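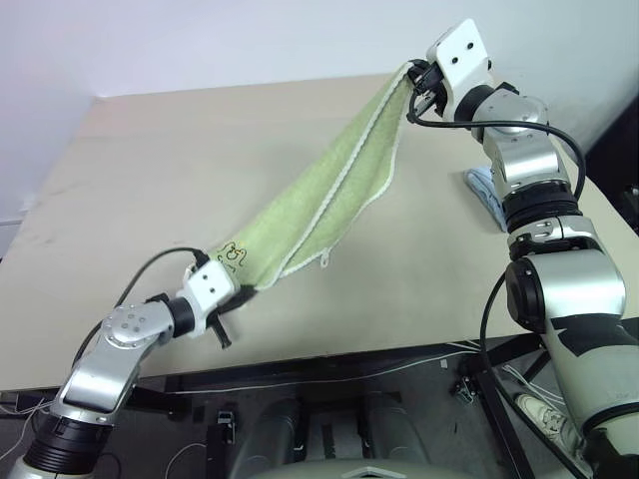

Towels gone stiff and a bit whiffy — can they be saved?

Soo-ah Myung
Hello all, I hope somebody kind can help. We moved to Dakville in April and ever since then my towels have come out of the wash like cardboard, and they smell musty by the second use. I've been using Ketis liquid, a full cap every time, plus softener because my mum always did. The water here is very hard, I'm told. I don't want to buy a whole new set, as most of them only date from 2023 and they were a wedding present! Any ideas very welcome.

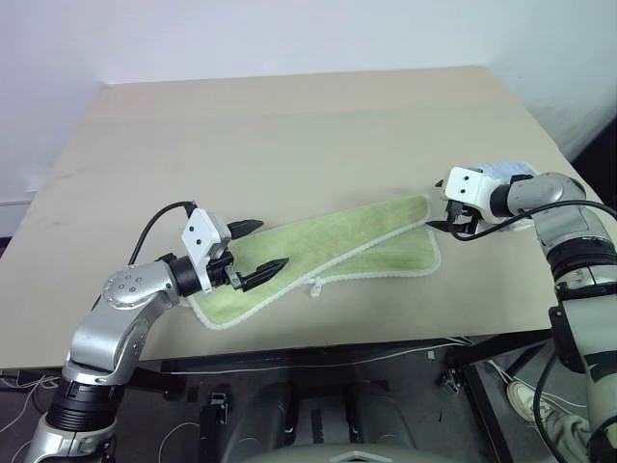
I should add that I don't have a tumble dryer, so everything goes on the airer in the back bedroom, and the window in there only opens a crack.

Mumley
Oh, you poor thing, we had just the same when we came here. Stop the softener altogether, it coats the loops and they can't soak anything up. Then I'd do this, and it does take an afternoon, so put the kettle on:

1. Wash them at 60 with no detergent at all, and a mug of plain white vinegar in the drawer. Check the labels first, and never mix vinegar with bleach.

2. Give each one a really good shake before it goes on the airer — over the bath is best, for the fluff. 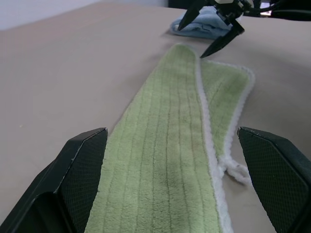
3. From then on use half the Ketis you use now, and leave the washer door open between loads.

Mine took two goes before they came right.

Tak
softener is the problem. also get a fan for that room

Contact us | Terms | © 2023 | Back to top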